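Notes for week 4, Office Work and the Body (instructor: Zsolt Szabó)

Please read these notes before the seminar. They cover the same material as the lecture, but the part on breaks is longer, as several students asked for it.

## 1. Posture is a habit

In the older textbooks, good posture is one fixed position: back straight, knees at a right angle, eyes forward. Today most teachers of ergonomics are more careful. A person who keeps the "correct" position for three hours will also have pain. We will use the term *postural change*, which means any movement large enough that the weight goes to a different part of the body.

Standing up counts. Crossing the legs counts a little. Turning only the head does not count.

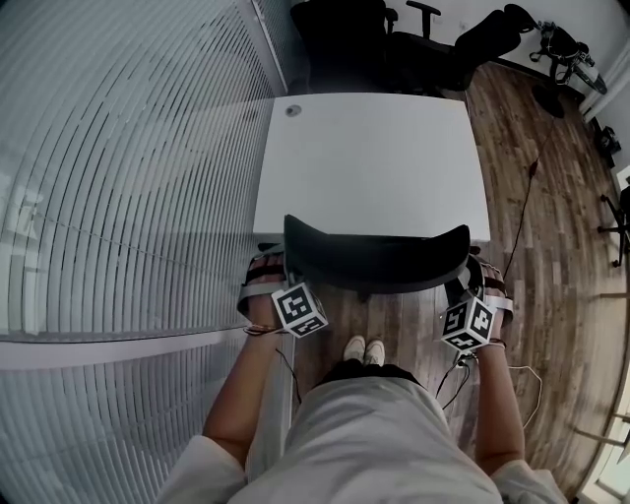

The second term is *static load*. A muscle which holds something without moving receives less fresh blood, and it becomes tired even when the effort is small. Try to hold a pen in front of you with a straight arm for two minutes. The pen is light, but the shoulder will complain.

Static load in office work is found mostly in:

- the neck, when the screen is too low
- the shoulder, when the mouse is too far away
- the lower back, when the person sits on the front part of the seat

## 2. Breaks

Compare two workers with the same total rest. Worker A takes one long break at noon. Worker B takes short breaks during the whole day. In our class exercise, B should work 50 minutes and then leave the desk. Write down how your neck feels at the end of each period, on a scale from 0 to 10.

Lorena Daza asked last time if reading the phone is a break. For the eyes, no. For the back it depends if you stand up.
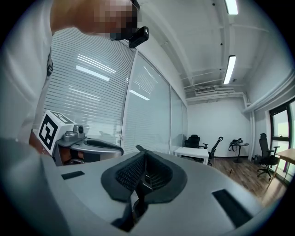
For the hands, the question is grip. Holding a tool or a mouse tightly for a long time is also static load, and the forearm feels it first. Many people grip harder when they are under time pressure and do not notice it.

## 3. For the seminar

Read chapter 13 in the course reader. Hortensia Sosa and Deok-su Ban will present the Veltura case. The others should bring their notes from the exercise, one page is enough.

Questions to prepare:

1. Why is a light load not always a safe load?
2. Which part of your own working day has the least postural change?

The room is changed to 3752 for this week only.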